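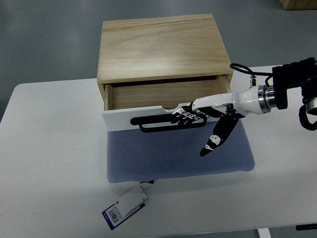 Review: Cikalis Drawer and Handle Practice Kit

By Evanthia Politis

I don't like paying for rules. If a rule is any good it should fit on a sheet taped to the wall, and if it isn't, a ring binder won't save it. So I was not in a generous mood when I opened the Cikalis kit, and I'll say up front that I'm only partly over it.

The kit costs $442. For that you get a printed handbook of 118 pages, a set of blank log sheets, a pull gauge with a hook on the end, a roll of marking tape, and a year of access to a members' page that I found nothing useful on. You do not get a drawer. You supply your own furniture, your own table and your own robot, and the handbook tells you how to run drawer and handle tasks so that the results mean something to somebody other than you.

We ran it with a single-drawer pine cabinet on a white table and a human-like style of hand, black fingers hooked over a long bar handle. That's about as friendly as this kind of work gets. One drawer, one big handle, nothing inside.

What the handbook asks for

The rules come in two levels. Level one is what Cikalis calls basic practice and level two is for people who intend to publish or sell something. Most of level one is common sense written out slowly. Keep hands and faces out of the reach of the arm while it is enabled. Write down where the furniture stands before you start. Agree on what counts as "open" before the first pull, in inches, and don't change it halfway through the afternoon.

That last one is the best line in the binder and it's on page 31, behind a long chapter on vocabulary. Our drawer in the picture is partly open. Is that a success? Under the rules we used last year it would have depended on who was holding the pen. Under the Cikalis rule you set a distance and you live with it. I argued with Ignacio Farías over the distance for most of a morning, and I still think he set it too short, but we did at least have the argument before the runs.

There is also a rule that the grip has to be described on the sheet every time it changes. I expected to hate it. A hooked grip, with the fingers over the bar and the thumb hanging free underneath, tells you very little about whether the same hand could manage a small round knob. The handbook says to write "hooked, thumb not engaged" and to avoid the word "grasped" on its own. Fair. I've read plenty of reports where "grasped" covered everything from a firm pinch to a finger that got stuck.

Where it starts to wobble

The chapter on work surfaces reads as if it was written by somebody who owns a very expensive bench. You are told to bolt the furniture down or clamp it. Then, four pages later, you are told that clamped furniture gives flattering results and that level two runs must be done with the furniture free to move. Both are defensible. Printing both without a word on how to choose is lazy. A light cabinet standing on a smooth tabletop is going to raise the question for anyone, and I wanted an answer for my money.

The padding rule is vague too. Soft material is "recommended below the working hand where contact is foreseeable." We have a blue-gray mesh pad under the front of the cabinet, right where a low thumb would come down. Does that meet the rule? How thick should it be? Does a pad that runs in under the cabinet count as part of the furniture setup or part of the safety setup, and on which sheet do I write it? I emailed and got a polite reply pointing me to the same paragraph.

Cables get a page and a half. Every cable on the arm is supposed to be secured "so that no slack can enter the task area at any joint position." Nice idea. On the arm you see at the top there's a coiled black cable down by the mounting block and a thinner one that arcs over the arm, and I would like the author of that sentence to come over and take up all the slack without limiting the reach. Any arm that moves needs some. A rule that can't be followed gets ignored, and then people ignore the one next to it. Brodix gives away a two-page cable sheet that simply tells you to move the arm slowly through its full range and watch the cables for snags. I'd use that.

The pull gauge

Better than I expected. You hook it over the handle, pull by hand, and note the force at the start and in the middle of the travel. It takes a minute. Doing it before each batch caught a change in how our drawer ran that I would have blamed on the robot. The hook is sized for bar handles and will not sit properly on knobs, and the box doesn't mention this.

The logging

My biggest complaint. The sheets want an entry per attempt, with no allowance for batches, and there are 2 signature boxes on each one. We filled in around 567 lines before Lena Wróbel moved the whole thing to a spreadsheet and stopped asking for my signature. Nothing bad happened. The second signature is meant to come from somebody who watched the attempt and didn't set it up. In a big lab, sure. With three people in a room it means the same names signing for one another, and I don't see who that protects.

I do give them credit for insisting that failed attempts stay in the log with a reason attached. The list of reasons is short and sensible (missed handle, slipped, furniture moved, stopped by operator). "Furniture moved" was worth having on its own line.

Is it a standard?

No, and the box should be clearer. The cover says "aligned practice," and a buyer could easily take that for some kind of certificate. There's no certificate. No outside body has checked your setup when you've finished, and following the handbook doesn't replace the risk assessment for your own machine. The small print on the inside back cover says so. Put it on the front.

Should you buy it?

If you're starting from nothing and you have a budget, maybe. If you already have a written definition of success, a stop button within reach and a log that keeps its failures, you have most of what's useful in it already. I'd pay for the gauge and the middle third of the handbook. I would not pay for the tape.

We're keeping the success rule, the grip wording and the gauge. The binder is on a shelf.

Rating: 3 out of 5

Comments (4)

Shobha Menon
We've had this since October and agree on the cables. We wrote "secured as far as practical" in the margin and moved on. I disagree on the second signature, though. It has stopped us twice from counting a drawer the operator had nudged.

R. Rivadeneira
Does the gauge read low enough for light drawers? Ours run on rollers and hardly take any pull.

Evanthia Politis
Renata, it did for our cabinet, but I haven't tried it on rollers. I'd ask them for the range in writing before ordering.

benchrat
442 bucks for a binder lol. "Agree what open means" there I saved you the money

Related reviews
Mansilla table clamps: strong, ugly, overpriced
Zollum stop button with wireless link: would you trust it?
Brodix free checklists, all of them, read so you don't have to
Three log templates for small labs

Get new reviews by email. One message a month, unsubscribe any time.
We use cookies to remember your settings and count visits. Accept | Manage choices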